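Can our town library make me give my real name to join a protest page?

Hanyu Feng
I help run a small online petition in Prernville about the council banning signs outside its meetings. We have 839 names so far! Now the host, Kokar, wants to show everyone's full name in public. Two people have asked to come off already. Can I push back? 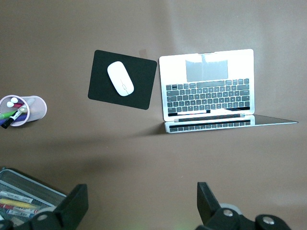
Lutfa Herath
Yes, push back! Write to Kokar and ask for a "name hidden" setting (I got one in October, took 13 days). Keep the full list yourself and hand it to the clerk only if the rules call for it. And please don't do what I did, which was sign folks out one by one until my hand ached, till 2 in the morning.

Grigore Bratu
move to another site, they're all the same though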